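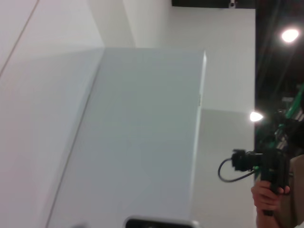

*Panel gris claro, pared blanca a la izquierda.*

**Asunto:** horarios del barco a Prumungate salen mal en la web y en los billetes
**Abierto:** 20 de septiembre de 2025
**Abre:** Jacqueline Rolland, taquilla de Rindholm
**Prioridad:** alta (era media, la subo yo)
**Estado:** resuelto, con un fleco pendiente al final

### Qué pasa

Billetes del Hestus con la hora de vuelta equivocada. La ida bien. La vuelta desde Prumungate sale una hora antes de lo que toca, en el PDF y en el correo de confirmación. En la web, según. Si entras por la ficha de la isla, mal. Si entras por el calendario general, bien.

Gente esperando en el muelle de la isla una hora de más. Llovía. Una familia con dos niños y la abuela, ni bar abierto ni nada, solo la caseta. Se lo he dicho a la tripulación para que les invitaran a un café a bordo, pero esto no puede seguir.

Peor lo otro: los que compran la excursión combinada con Moussa. Ahí la hora mala les hace creer que pierden el enlace y llaman para cancelar. Ya van varias llamadas.

### Lo que he mirado antes de abrir esto

- Tabla de horarios en el panel de administración: correcta.
- Plantilla del billete: no la ha tocado nadie desde primavera, que yo sepa.
- Otra ruta, la de la costa: bien ida y vuelta.
- Otro navegador, modo privado: igual.
- Reservar yo misma un billete de prueba: vuelta mal. Anulado luego, que no cuente en ventas por favor.

### Respuesta de soporte

Recibido. ¿Pasa con todas las salidas o solo con las de marea baja? En la configuración de Prumungate hay una segunda tabla para cuando el barco no puede atracar en el muelle viejo y va al nuevo. Pásanos el localizador de una reserva con error y otra sin error, si tienes.

### Jacqueline

No sabía lo de la segunda tabla. Miro.

Vale: las de marea alta están BIEN. Las que fallan son todas de marea baja. Yo estaba mirando solo la tabla principal, por eso la veía correcta.

Localizadores enviados por correo aparte, llevan nombres de pasajeros y no los quiero aquí.

Otra cosa que igual ayuda: en las de marea baja el precio también sale raro. Tarifa de grupo, debería dar 2.220 y el resumen no suma la tasa de desembarco. En el cobro sí la suma. O sea el cliente ve una cosa y paga otra. Un club de observación de aves me ha escrito bastante enfadado, con razón.

### Soporte

Confirmado, son dos cosas distintas:

1. Hora de vuelta. La tabla de marea baja se importó de la temporada pasada, cuando el Hestus salía antes de la isla. El calendario general no la lee, la ficha y el billete sí.
2. Tasa de desembarco. Está asociada al muelle viejo. Al cambiar al nuevo se queda sin tasa en el resumen, pero el módulo de cobro tiene la suya propia.

Para la 1, corrige la tabla y vacía la caché. Para la 2 lo tenemos que hacer nosotros.

### Jacqueline

Corregida la tabla fila a fila. Guardar, vaciar caché, billete de prueba: sigue mal.

Segundo intento, cerrando sesión: sigue mal.

Tercero. Me sale "Error 165: recurso en uso" al guardar. ¿Qué recurso?? Captura no he podido, se cierra solo el aviso.

Mientras tanto he puesto un cartel a mano en la taquilla y otro en el embarque de Rindholm con las horas buenas. Y he llamado al patrón del Hestus para que lo diga por megafonia a la ida.

### Soporte

Ese error sale cuando hay otra sesión editando la misma ruta. Mirad si alguien ha dejado abierto el panel en el ordenador de la oficina o en la tableta del barco.

### Jacqueline

La tableta. Abierta en la pantalla de edición desde el turno de ayer, a bordo, en medio del estrecho y sin cobertura hasta que han vuelto a puerto. Cerrada.

Guardo otra vez. Entra a la primera.

Billete de prueba marea baja: **bien**. PDF bien, correo bien. Ficha de la isla bien, aunque en mi móvil ha tardado 10 minutos en cambiar.

Enlace con Moussa: bien, ya respeta el margen para pasar de un barco a otro.

### Soporte

Perfecto. La tasa ya está asociada a los dos muelles. Prueba con el grupo del club y dinos. Aviso: los billetes emitidos antes del arreglo NO se corrigen solos, hay que reenviarlos. Ventas > Rutas > Reenviar confirmaciones, filtrando por salida. El sistema los manda en lotes de 100, espera a que acabe uno antes de lanzar otro, que si no duplica.

### Jacqueline

Grupo: 2.220 en el resumen y 2.220 en el cobro. Bien. He escrito al club y mantienen la reserva.

Reenvío lanzado, primer lote terminado. Segundo también. Dos correos devueltos, direcciones mal escritas, a esos los llamo yo.

Texto que he puesto arriba del correo, por si hay que reutilizarlo:

> La hora de regreso que figuraba en su billete a Prumungate no era correcta. La buena es la de este mensaje. Su plaza no cambia y no tiene que hacer nada. Disculpe las molestias.

### Pendiente

- Horario de octubre: comprobar la tabla de marea baja ANTES de publicarlo. Me lo apunto yo.
- Que la tableta cierre sesión sola. ¿Se puede? Soporte dice que lo consulta.
- El folleto en papel del expositor tiene también la hora antigua de vuelta. Retirado el de Rindholm, falta el de la caseta de la isla, lo recoge la tripulación en la proxima salida.

Dejo el ticket como resuelto y abro otro para lo de la tableta.

J. Rolland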